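Buying for two arms – notes for the March talk

Start with the good bit. I love this stuff, and planning the spend is half the fun once you stop treating the arm as the only thing on the order.

Slide 2. Our first budget had one line: Hedel pair, with hands. Everything else got squeezed into "sundries". Pause here, let them groan.

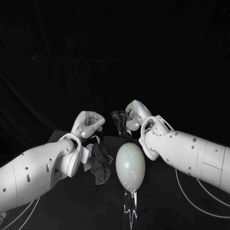

So we split it into arms, hands, spares, cables, table and backdrop, and things to handle. That last line came to 307 pounds for the year and I'd defend every penny. Soft, crumply, slippery things are what a pair of hands is for, so buy plenty!

Slide 3. Hands wear sooner than arms. Put the price of a spare finger set next to the price of the hand when comparing quotes. Clallis list theirs openly, Fairclough want an email first – mention kindly. 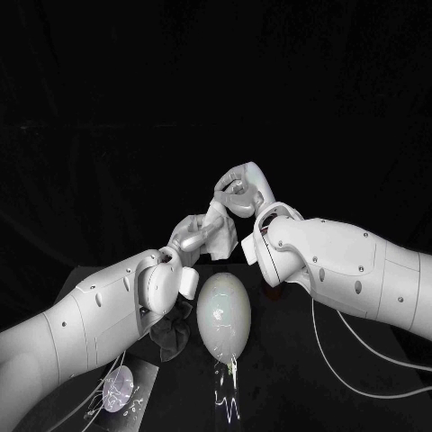
Should the spare hand go on the first order?
Put it on the first order if the delivery time is longer than you can bear to stop work. Ours was, so we did.

Slide 4. Running hours. We planned on 158 hours a term and went past it by half-term (lovely problem to have). Service visits at Sunuteo are priced by the hour run, so the guess matters. Show the spreadsheet, don't read it out.
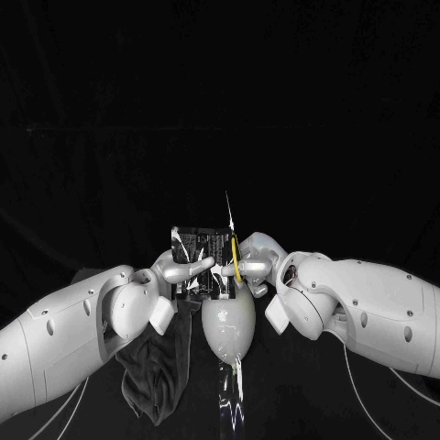 How much should be held back?
We keep 3036 pounds unspent until the second term, enough for one service and a set of fingers.

Slide 5. Lease or buy. I lean towards buying the arms and leasing the hands, as hands are changing so fast. Say that others disagree.

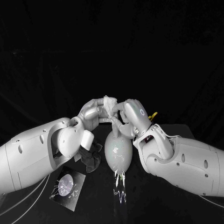 Natalie Wainwright thinks I have it backwards, and that a leased hand always goes back just as the team has got good with it. Fair point. Ask the room for a show of hands, then over to Felicidad Manalo for the quotes template.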